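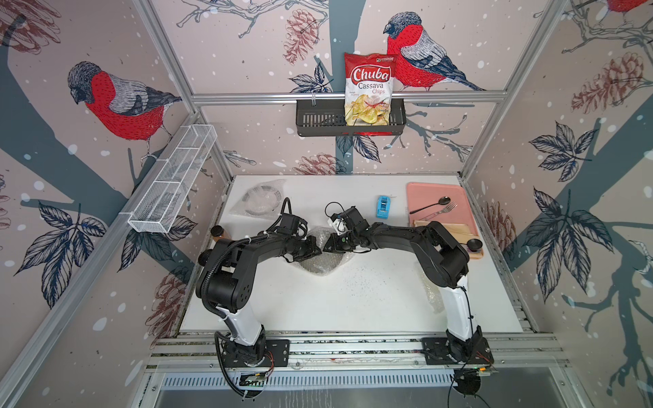 **Figure 2.** The two-arm cell during the clearing task. Both grippers are over the bubble wrap; the tray, tape dispenser and cutting board stay on the table as part of the layout.

### 4.2 Evaluation of the Flilley Kit

The Flilley two-arm kit is sold by Zorkeck as a bench-scale package for laboratories that need a working cell but have no machine shop. The package consists of two arms, two grippers, mounting plates, an aluminum frame and a license for the Pramanik control software. Our review covers assembly, calibration and performance on household clearing tasks. Wall coverings, baskets and all objects on the table were supplied by our group.

**Assembly.** The kit was assembled by two members of the group working from the printed manual. The arms attach to plates that are bolted to the front rails of the frame (Figure 2), which leaves the back and side walls free for storage. The manual was clear on the order of the joints but gave no guidance on the routing of cables. The corrugated sleeves along the arms must be given enough slack for the full range of the elbow, and on our first attempt the left sleeve was too short and pulled at the wrist. Zorkeck has told us that a routing diagram will be added to the next edition.

**Background conditions.** Many published results on clearing tasks are obtained against plain walls. We wished to know whether the perception module supplied with the kit would hold up against a busy background, and we therefore ran all trials in a cell papered with a bullfinch pattern. The pattern contains large shapes with strong edges, such as the birds and the pine cones, together with small white dots. A printed snack bag in the hanging basket adds a further source of color and lettering behind the work area.

**Task.** In the clearing task, the arms must pick up a sheet of bubble wrap from the middle of the table and place it in the wire basket on the left wall. The sheet is crumpled by hand before every trial. Dark granules are scattered in front of it to test whether loose material on the surface disturbs the estimate of the edge. The other objects must not be moved. A trial is counted as a success only if the sheet is released inside the basket and no other object has been touched.

**Results.** We ran 1,779 trials under the default settings. The kit completed 94 percent of them. Most failures fell into one of two groups. In the first, the grippers closed on the same fold and neither could lift – a fault of planning and not of grip. In the second, the sheet was lifted correctly but caught on the rim of the basket during release. The wall pattern caused few errors once the cameras had been calibrated in place. When calibration was carried out with the walls bare and the paper added afterward, performance fell noticeably, and we advise users to calibrate in the finished cell.

Transparent material remained the weakest point of the perception module. In a separate series using a clear plastic bag as the target, the software often reported no object at all. The same difficulty was described by Panyasiri in her earlier trials with the Teva gripper, and the newer fingers supplied with the Flilley kit do not appear to have changed it.

**Service and support.** Zorkeck offers remote support for the first 3 months after delivery. We made use of it twice, once for the sleeve and once for a fault in the right gripper, and a replacement part was sent without charge. Thepsuriya kept the maintenance log for the whole study and recorded no further faults in the hardware. The software license must be renewed each December – a condition that is easily overlooked, as it is stated only in the terms of sale. Laboratories planning longer studies should include the renewal in their budgets from the start.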